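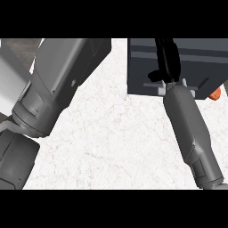
Vol. 8, p. 250

Simulation practice for jointed robots

Simulation practice is the set of rules that teams follow when they test a robot in a computer-made world before they let the real one move. It is one of the liveliest corners of robot safety, and a wonderful place for a beginner to start, because a bad afternoon in a simulator breaks nothing!

The best-loved set of rules is the Stalter Guide, first put together by Ilari Hämäläinen at the Stultine workshop and later reworked with Tiina Rissanen. It began as a checklist taped inside a cabinet door. The present edition, dated Jul 16, 2025, still reads like one, and that is a big part of its charm.

Models and shells. A robot model has two layers: the smooth outer shell that people see, such as the molded gray covers on a limb, and a simpler shape that the software uses to work out contact. The guide asks that both be checked at every joint, through the full range of motion. A cuff or bracket may look perfect on screen while its contact shape sticks out well past it (a classic trap, and great fun to hunt down).

Floors and views. Floor friction must be written down as a number with each test. A floor drawn to look like pale veined marble is only a picture until someone gives it a grip value. Views from the robot's own side should be saved too, even when its limbs fill much of the picture, as they show what the robot's vision software has to work with.

Test runs. A new motion needs 500 clean runs before it moves to hardware. Start positions are changed a little each time, and loose objects are shifted. Failed runs are kept with their settings. The Bunting archive, the largest shared store of this kind, holds 2,205 of them and is a joy to browse.

Moving to hardware. The first real run is done at low speed, with a person at the stop button. Adidier, a smaller rule set popular with school clubs, adds a second person who watches only the joints. The two rule sets disagree on when full speed is allowed, and the February draft left that open.

Filed under: Robotics > Safety and Testing > Simulation

Comments (3)

mk_servo: Does the run count start over if you only change the floor friction? Our club has argued over this for weeks.

Perla: It does in Stalter. Adidier lets you keep the old runs if the joints are untouched.

oldgearbox: Lovely article. Please add a section on cable slack, it bites everyone sooner or later.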